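Automation in Practice
Unit 6 handout: Visit to the Damovwood lab, February

Read this before the write-up session. It covers what we were shown, what you should have in your notes, and what is due. If you missed the visit, see the last section.

Who we met

Our host was Forough Daneshvar, who runs the assembly cell at Damovwood. Afshin Ranjbar did most of the talking at the machine itself. Banafsheh Shahbazi handled the safety briefing at the door and took the second group through in the afternoon. Address thank-you notes to all three, care of the front office.

What the demonstration was about

The lab is working on computer repair and assembly with a single robot arm. The job we watched was memory installation: pick up a module, carry it to an open desktop computer, line it up with a slot, and press it in. People do this in a few seconds without thinking much about it. For a robot it is a hard task, and the rest of this handout is mostly about why.

Afshin split the job into four stages. Use his names in your report so that we are all talking about the same thing.

1. Pick. The gripper closes on the two ends of the module. The grip has to be square, or every later stage starts with an error in it.

2. Carry. The arm moves the module over the open case. The path has to clear the case walls, the drive bays and any cables that stand up above the board.

3. Align. The module has to be turned to match the direction of the slot and moved over it. The notch on the module's lower edge must match the key in the slot.

4. Press. The arm pushes down until the module seats. Too little force and it sits crooked. Too much and the board flexes. 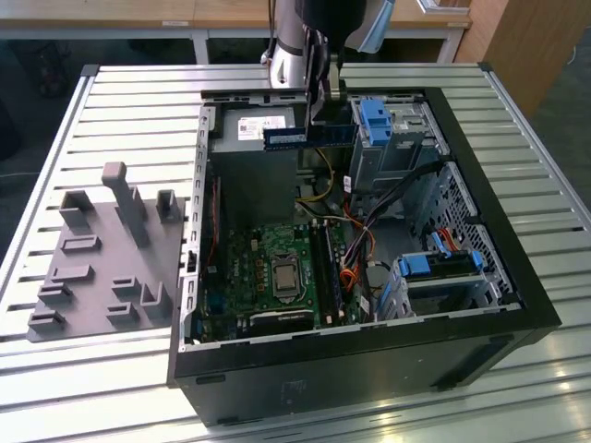

Carry and align get mixed up in student reports every year. The carry stage ends when the module is over the case and the arm has slowed down. Alignment starts after that, and the arm moves much more slowly. If you timed the stages, time them from those points.

Fixtures

A fixture holds a part in a known place so that the robot does not have to search for it. The one in this cell is a 3D-printed plate with raised holders, set on the table next to the computer. Forough made the point that a printed plate is cheap to change. When the task changes, they print a new one. The table is slatted metal, and she said this makes it easy to fasten things down and move them later.

The computer lies on its side with the panel off, so the arm can work from above. Think about what would have to change if the tower stood upright. This comes up again in Unit 7.

Cables

Several of you asked about the cables. Rigid parts can be measured once and trusted to stay put. Cables cannot. A power cable that lay flat on one run may sit higher on the next, and a gripper can catch it on the way in. Afshin's answer was that they leave the cables in on purpose – a tidy case would make the results look better than they should.

Figures to have in your notes

Target number of recorded runs for the project: 3000
Runs finished when we visited: 800
Runs set aside for checking: 123

Do the subtraction yourself before you quote a number for the remaining work. The 123 are part of the 800, so do not add them on top.

Terms

End effector: whatever is attached to the end of the arm. In this cell, a gripper.
Degrees of freedom: the independent ways a part can move. A loose module has six.
Compliance: how much the arm or gripper gives when it meets resistance. Some give is useful in the press stage.
Seating: the module reaching its full depth in the slot.

Write-up

Hand in 1000 words on one of the following.

a. Pick one of the four stages. Explain what can go wrong in it and how a sensor could catch the problem early.
b. Compare this cell with the packing line at Kuvimley from Unit 4. Which one depends more on its fixtures?
c. Suggest a different part of a desktop computer for the robot to install, and work out the stages.

Sketches are welcome and do not count toward the length. Label them by hand if you like, but make them readable. Soudabeh Mahmoudi is marking topics a and b, and Dwayne Greenberg is marking c.

If you missed the visit

Borrow notes from someone in your group and write on topic c, which can be done from this handout and the reading. Dwayne is in the workshop office until 4 p.m. and has the spare reading packs.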